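Van Beek is looking for independent shop owners to take part in a trial of Jasby, our online marketplace for small retailers. The trial opens on 24th September and runs through the end of May. There is no listing fee and no commission for the length of it.

## What the trial is

Jasby lets local stores sell from one shared site while keeping their own prices, their own stock and their own returns policy. A shopper in Bardale can search for a lamp or a bag of birdseed, see which stores have it, and either pick it up or have it sent. We don't buy or store any goods. Orders go straight to the shop, and the shop packs them.

We have 46 places. Twelve are set aside for stores in Meltthorpe, where we have fewer sign-ups so far. The rest can be anywhere in the delivery area.

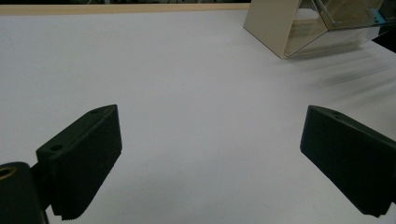

## What we ask of you

- List at least 64 products in the first month. You can type them in or upload a spreadsheet.
- Update your stock count at the end of each working day.
- Ship or set aside orders by the close of the next working day.
- Answer a short survey each month. It takes a few minutes and can be done on a phone.
- Join one group call in the middle of the trial and one at the end.

An account can hold up to 1,024 products. If you carry more than that, pick the ones you most want to sell online.

## What you get

Payouts are made weekly, straight to your business bank account. Card processing fees are paid by us during the trial. You also get a sales report showing what people searched for, what they looked at and what they bought from you. Other stores can't see your figures.

Arnout Meijer handles setup and will go through your first upload with you by phone. Allow an hour for it and have your price list at hand.

One question came up several times at the first information evening, and it was whether a store has to drop its own website or its listings on other marketplaces.

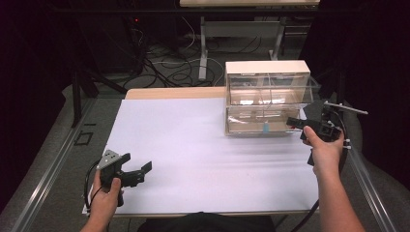

Marijke Boersma said she had kept both going since joining the early test, and that the extra work was mostly in keeping the stock counts the same in three places. She would like to see that done automatically. It is on our list, but it won't be ready when the trial opens.

## Who can apply

You need a registered business, a physical store or workshop open to the public, and someone on staff who can check orders every working day. Food that has to be kept cold, alcohol and secondhand electronics are not accepted at this stage.

## How to apply

Use the trial form on the Jasby site. Give your store name, address, opening hours and a line or two on what you sell. Applications are read in the order they come in, and you will hear from us by email either way.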